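Una pinza para enseñar a un robot a usar las manos

Sección: Máquinas que aprenden
Para lectores de 9 a 12 años

Coge un calcetín del suelo y dóblalo. Seguramente has tardado muy poco y no has tenido que pensar en nada. Para un robot, esa tarea es de las más difíciles que hay. Una caja siempre tiene la misma forma, pero un calcetín cambia cada vez que lo tocas: se arruga, se estira, se da la vuelta y se esconde debajo de sí mismo.

En este artículo hablamos de un kit que se llama Clovby. Lo vende la empresa Imero y sirve para que las personas enseñen a los robots a agarrar cosas. No es un juguete. Lo compran sobre todo laboratorios y talleres, y algunos institutos lo piden prestado durante un curso.

¿Qué hay en la caja?

El kit trae dos pinzas de mano, una cámara para cada una, los cables y un programa para el ordenador. También trae un cuaderno con 100 tareas ordenadas de fácil a difícil. Las primeras son cosas como mover un vaso de plástico de un sitio a otro. Las últimas tienen que ver con cuerdas, bolsas y ropa.

Cada pinza pesa 230 gramos sin la cámara, un poco más que una manzana grande. Se sujeta con una mano y tiene dos dedos que se abren y se cierran.

¿Cómo se enseña a un robot?

Hay dos maneras. La primera es escribir todas las órdenes: avanza, baja, cierra, sube. Va bien cuando el objeto está siempre en el mismo lugar, como en una fábrica de galletas.

La segunda es enseñarle con ejemplos, y para eso se usa Clovby. Una persona hace la tarea con la pinza en la mano y la cámara lo graba todo desde muy cerca. Después, el ordenador estudia las grabaciones y busca qué tienen en común. El robot lleva unos dedos iguales a los de la pinza, así que lo que ve en los vídeos se parece mucho a lo que verá él cuando le toque trabajar.

Un solo ejemplo no basta. Para una tarea con tela hacen falta hasta 1000 repeticiones, y conviene que no sean todas idénticas. Se cambia la tela de sitio, se arruga de otra manera, se empieza por otro lado. Si siempre se hiciera igual, el robot se perdería en cuanto algo estuviera un poco movido.
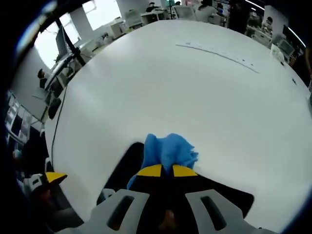

Las almohadillas amarillas de la pinza sujetan un paño azul arrugado sobre una mesa blanca.

Las puntas de los dedos son la parte que toca el objeto. Si apretaran demasiado poco, la tela se escaparía. Con un huevo pasaría lo contrario: el problema sería apretar de más. Por eso la persona que graba tiene que cerrar la pinza con cuidado y a una velocidad tranquila.

Chepkoech Mutiso graba tareas con Clovby en un taller de Ellbridge. Le preguntamos qué es lo que más le cuesta. «Ir despacio», nos contestó. «Con mis dedos doblo un paño sin mirar. Con la pinza tengo que decidir por qué punto lo cojo, y a veces me equivoco y vuelvo a empezar.» Las grabaciones con errores se guardan aparte – también sirven para estudiar qué ha fallado.

Su compañero Anas Shboul revisa los vídeos en el ordenador. Mira si la mano tapa el objeto, si hay bastante luz y si la tarea está completa. Las que no valen, las borra.

¿Qué nos ha gustado y qué no?

Probamos el kit durante el mes de mayo. La pinza se entiende enseguida y el cuaderno explica bien las tareas. Los dedos se cambian sin herramientas cuando se gastan.

Lo peor es el cable. Si te mueves mucho, se engancha, y hay que acordarse de dejarlo a un lado antes de empezar. La pinza tampoco es cómoda para manos pequeñas: está hecha para adultos, y a Océane Petrenko, que tiene diez años y vino a probarla, le costaba cerrarla del todo. Imero nos ha dicho que prepara una más pequeña, pero todavía no tiene fecha.

El programa solo está en inglés.

Palabras que conviene saber

Pinza: herramienta con dos dedos que se juntan para sujetar algo. Los robots suelen llevar una en el extremo del brazo.
Datos: la información que se guarda para estudiarla. En este caso, los vídeos y los movimientos de la pinza.
Entrenar: dar muchos ejemplos a un ordenador para que aprenda a hacer una tarea.
Objeto blando: el que cambia de forma al tocarlo, como un paño, una cuerda o una bolsa.

Para probar en casa

Necesitas unas pinzas de cocina y un trapo. Pide permiso antes de cogerlas.

1. Deja caer el trapo sobre la mesa, sin colocarlo.
2. Intenta doblarlo por la mitad usando solo las pinzas. La otra mano, a la espalda.
3. Repítelo empezando por una esquina distinta.
4. Apunta por dónde lo has cogido cada vez y si ha salido bien.

Cuando acabes, compara tus notas con las de otra persona y mirad si habéis elegido las mismas esquinas.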